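Search this site Search Advanced search

3.2 Materials and sample preparation

The carpet tiles used in this study came from two sources. The first set was cut from unused stock supplied by Bilgin, a maker of solution-dyed nylon tile with a bitumen backing. The second set was lifted from an office building in Wostley, where the same product line had been in daily use. Tiles from corridors, desk areas, and storage rooms were kept apart and labeled by room type. All samples were held in the conditioning room at Farkalholm for 15 days before any reading was taken, with the doors closed and the air handling left on its night setting.

Dust loading followed the procedure of Langlois and Marín, with one change. In the original procedure the test dust is spread by hand through a sieve, and the operator is told to move the sieve in overlapping circles. Trials with this method gave heavier deposits at the center of the tile than at the corners. A drop box was used instead. The dust settles through a still column of air onto the pile, and the tile is turned a quarter turn between drops. Each tile received 15 passes under a weighted roller after loading — the same number for new and worn stock.

3.3 Measurement of surface shade

Shade was read with the Sadis reflectance meter before loading, after loading, and after vacuum cleaning. A total of 2,667 readings were kept for analysis out of 3,000 taken. The rest were rejected under the rule set before the work began, which removes any reading where the meter foot rested on a seam or a cut edge. Rejected readings were not replaced.

Patterned tiles caused more trouble than plain ones. On a plain tile the meter aperture can be set down anywhere within the marked zone and the spread between readings is small. On a patterned tile the result depends on how much of each shade falls under the aperture, and a shift of a few millimeters can hide the effect of the dust. 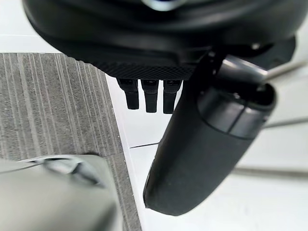
Figure 4. Gray striped carpet and white surface.

Shade contrast within the pile also affects how soiling is judged by eye. Raters tend to compare the floor with whatever lies next to it, and a worn tile that looks clean in the middle of a room may look dull beside a pale skirting or a sheet of paper. Stripes complicate the comparison further. With a gray striped carpet next to a bright white surface, as in Figure 4, the rater has at least two possible references, the white and the lighter parts of the stripe, and the two need not lead to the same score. For this reason the rating sheets asked for a comparison with a clean tile of the same pattern only, laid with its stripes in the same direction.

Plain and striped tiles are treated as separate groups in Section 4. Stripe direction was entered as a fixed factor, and room type as a random one. Tiles from the storage rooms were left out of the rating task but kept in the meter data.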